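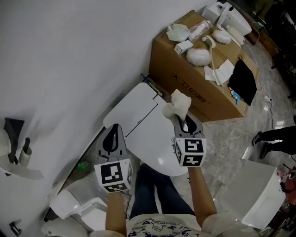 When does the Nistthorpe wrestling school reopen?
Classes start again in October at the Kindier building, with 12 places in the beginners' group.
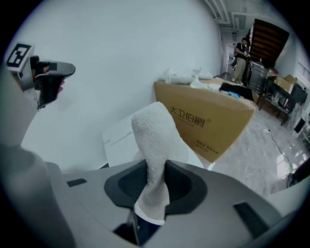
Ristadstead Ring News staff

The school left its old gym in June after the lease ran out. It has kept its two rings, and both will be set up on the ground floor at Kindier. Beginners train from 6 p.m. and must be 18 or older.

Ramalho Wrestling, which books most of the school's graduates, will hold its fall show in the same building. The promotion's last card there sold 1,436 tickets. Over 100 seats are being added along the north wall, and the tag team title match will go on last.

Sign-up forms are at the front desk.

Last updated 4:40 p.m.
Shares 18
Search news, results, title histories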